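Apprendre une langue à 7 minutes par jour, bilan d'octobre

Bon. Pas beaucoup de temps ce soir alors je vous fais ça en vrac.

Donc le norvégien. 73 jours d'affilée, sans trou. Enfin si, un, mais j'avais de la fièvre et je décide que ça compte pas. Méthode : toujours la même, un vieux manuel acheté d'occase (le Vasić, couverture orange, introuvable neuf), le cahier, et les enregistrements que j'écoute en épluchant les légumes. Sept minutes le matin. Parfois plus, rarement.

Ce qui rentre bien : les verbes. Franchement un cadeau, ça se conjugue pas, jeg er, du er, vi er, terminé. Les mots de la cuisine aussi, allez savoir. Kopp, kniv, skje, tallerken, je les ai eus en une soirée et ils sont restés.

Ce qui rentre pas : les genres. Trois genres, dont un qu'on peut oublier si on veut, sauf quand on peut pas. Et les tons. J'ai découvert les tons au chapitre 5, personne m'avait prévenue. Bønder et bønner, les paysans et les haricots. À l'oreille je dirais que c'est pareil. Ben non.

J'ai essayé l'appli Nekside aussi, deux semaines. Bof. Des petites fanfares quand on a juste, et des phrases que je dirai jamais de ma vie. L'élan boit le lait de ma tante. Désinstallée.

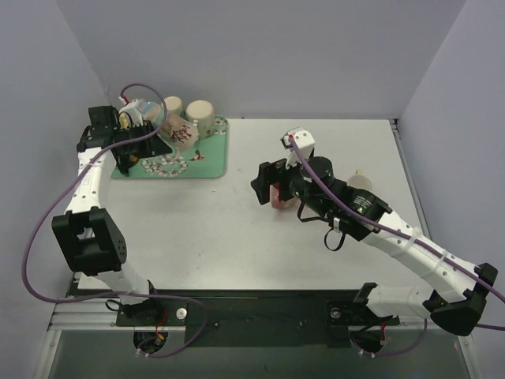 Jummai Ogbonna m'a écrit après le dernier billet que je m'y prenais à l'envers, qu'il fallait parler dès la première semaine, même mal, même tout seul dans la voiture, et que le manuel viendrait après. Elle a fait le portugais comme ça, parait-il en un hiver. Je sais pas. Moi parler mal ça me bloque — je rougis, je repasse à l'anglais, fin de la conversation. Mais j'y pense depuis.

Du coup j'ai quand même pris une heure avec une prof en ligne. Une catastrophe sympathique. J'ai tenu jusqu'à la météo. Elle m'a fait répéter kjøkken au moins dix fois, le kj je le sors comme un chat fâché. Mais j'ai compris presque toutes ses questions !! C'est les réponses qui arrivaient pas.

Côté vocabulaire, plus de 900 fiches dans la boite à chaussures. Je les revois dans le désordre, celles que je rate retournent devant. Il y en a une, likevel, qui est devant depuis fin aout. Likevel, quand même. Je la rate quand même.

La suite : finir le chapitre 12, reprendre une heure de conversation, et trouver un livre pour enfants pas trop nunuche. Si vous avez des titres je prend.

Bon je file, j'ai une lessive qui tourne.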